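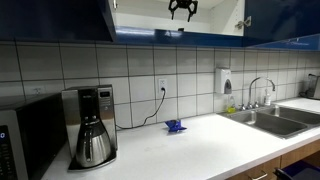 What does a shared break room kitchen need in order to stay usable all day?
Enough closed storage for the dishes, a counter that can be wiped in one pass, and one fixed place for each appliance.

DRUMMOND – Clavgate, which designs and fits small kitchens for offices and workshops, has finished refitting the staff kitchens at the Brorkeck business park in Drummond. The work covered 3 kitchens, one on each floor of the main building, and ended in September. All of them are now open to the park's tenants.

The kitchens follow the same plan. A long white counter runs under glossy blue upper cabinets, with large white tiles and dark grey grout on the wall between them. The coffee maker and the microwave stand next to each other at one end, and the double-basin sink is farther along the same counter. The cabinets are white inside, so cups and plates are easy to find without extra lighting.

The old kitchens dated from the opening of the building and had been repaired many times. Tenants told the park that the main trouble was the counter. Toasters, kettles, and drying racks had collected there over the years, and there was often no room left to set down a plate. Cabinet doors had dropped on their hinges, and several no longer closed.

Clavgate began by asking tenants what they used in the kitchen and when. Most people came in for coffee before 10 a.m. and for the microwave at noon, and few used anything else. The toasters and kettles were removed. Each kitchen now has one drip coffee maker with a stainless-steel thermal carafe, which has no glass to break. The microwave has moved away from the sink, where lines used to form at lunch while other people were trying to wash up.

Outlets are set into the tiles above the counter, and cords run along the wall side. Soap is in a wall-mounted dispenser over the sink, along with the bottles that stand beside the faucet. The gooseneck faucet leaves room underneath for a tall pitcher or a stockpot.

The upper cabinets come from the Prurero line, Clavgate's own range for shared kitchens. The doors and bottom panels have a gloss finish that can be cleaned with dish soap and a soft cloth. Scouring pads should not be used on them. Hinges can be adjusted with an ordinary screwdriver, and the park's maintenance staff have been shown how to do it.

The full project cost $3860 per kitchen for cabinets and counter, before tile and plumbing. Work was done one floor at a time – tenants used the kitchens on the other floors while theirs was closed. Cabinet boxes from the old kitchens that were still sound have gone to the park's storage rooms, where they hold cleaning supplies.

Tenants are asked to empty the sink before leaving and to take personal items off the counter at the end of the day. Food containers can be kept in the upper cabinets if they are marked with a name and suite number. Unmarked containers will be cleared out at the end of each month.

Brorkeck has 1041 people working on site, and the park plans to refit the smaller kitchen in the east building next. That room will have the same cabinets and tile but a shorter counter and a single-basin sink. Dates will be posted at the main entrance when they are set.

Prurero cabinets are sold to businesses directly by Clavgate. Door and hinge samples can be seen at the Drummond showroom during normal business hours.

Filed under: Company News, Workplace Kitchens, Projects

Recent releases
Prurero cabinets now offered in a shallow depth
Drummond showroom adds sink and faucet displays
Clavgate ships its 1000th Prurero cabinet
Care guide for gloss cabinet doors updated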